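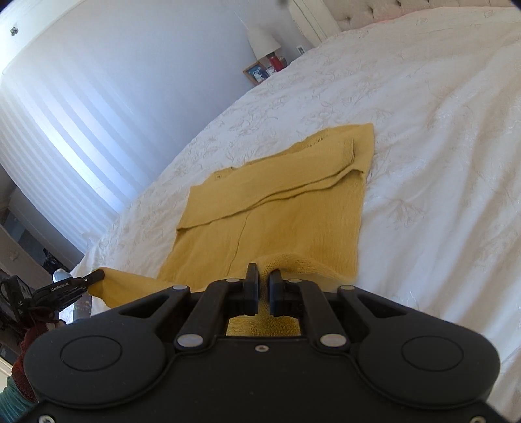

Grasp segmentation moves to its own process

The Soven toolchain now runs grasp segmentation outside the main playback loop. Ye-rin Woo merged the change on Tuesday, and it is on by default for all cloth-folding recordings.

Until this release, the segmenter shared a thread with the pose filter. Long two-handed folds filled the queue, and finger-opening values reached the labeler up to 100 ms behind the wrist poses. The symptom was a "hold" label starting after the fabric had already begun to move. Knits were hit hardest, as the fingers close on a thick bunch of material and the opening never drops to the old contact threshold.

Two things are different. Each gripper stream carries its own clock offset, estimated when the file is opened. Contact is now read from the change in finger opening over a short window, with no fixed threshold. On the 68 folding recordings in the Mostyn regression set, both hands get matching hold labels in all but 2.

Those two involve a regrasp near a sleeve cuff. Struan Morrison is looking at them.

Planner configs that set contact_min_gap will still load, but the value is ignored and a warning is logged. Cached labels need to be rebuilt. Send odd cases to Cadi Griffiths with the raw file attached.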